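Fendthorpe Student Robotics Club
Progress report to the Imer small grants office, October
Prepared by Boonmee Hemmin, club lead

Short one this time, we are in the middle of recording and I'd rather get numbers to you on time than wait for a nice version.

Where we are. Target for the term is 300 clean episodes of sorting small personal items into and out of a tray, in home settings. As of this morning we have 70 accepted. Behind the plan, I know. First weeks went on calibration and on writing the task sheet, which took three tries. Pace is better now that students work in pairs with one gripper each.

Task sheet covers hair ties, scrunchies, clips, bracelets, a watch. Soft stuff is what the group wanted, the earlier block set was too easy and the trained policy learned nothing useful from it. Bedrooms are used for most of the recording. Printed sheets and busy wallpaper stay as they are, the Rutkowska test at the end of term will be in ordinary rooms too.

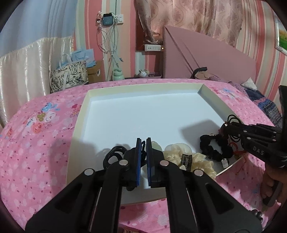
Two hand-held grippers at the tray, scrunchie and hair tie task.

Students. 18 signed up, most still coming. Newer ones start on the scrunchies and move to the beads and the watch after they pass a short check (pick, lift, place, no dragging). The check was their idea. It has cut down on rejected episodes but I don't have a clean before/after figure, will try for next report.

Rejects. We threw out 38 episodes so far. Main reasons: gripper moved too fast for the tracking, item already half out of view at the start, the second person's gripper blocking the first one's camera. That last one is the one we are still fighting. When both partners reach in over the same corner you loose the item completely. New rule is that the partner waits until the first gripper has backed off, unless the sheet says it is a two-gripper episode. Also started asking people to say "clear" out loud, works ok.
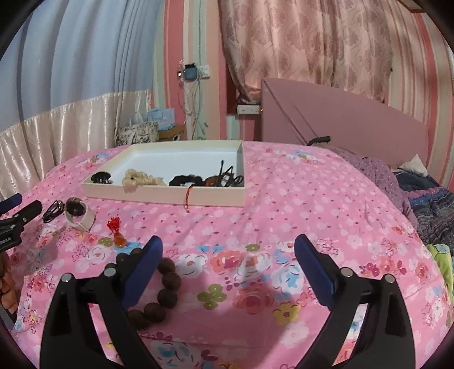
Thin items are the other headache. Cords, tags, anything that hangs. Students tend to grab the big part and forget the string, and then the string catches on the edge of the tray on the way out. We added a line to the sheet telling them to look for it first. Beads are easier than expected if you close slowly. The watch is harder, depends a lot on how it is lying.

Training. First small model trained on the accepted episodes over at Vudside, where we get evening time on their machine. It can reach for a scrunchie. Placing is poor. Not worth showing yet, second run is planned once we pass the halfway mark.

Money. Spent so far: spare finger pads, cables, storage drives, bus fares. Nothing over the line items. We would like to move what is left under "printed materials" to storage, the video files are bigger then we planned for. Please confirm by email if thats fine, no need for a new form unless you want one.

Needed from you:
- ok on the storage move
- name of whoever is coming to the end of term demo, so we can set the room list
- the release form template you mentioned, the one we have is two pages and families don't read it

Next report will have the second training run and the reject figures split by task.

Boonmee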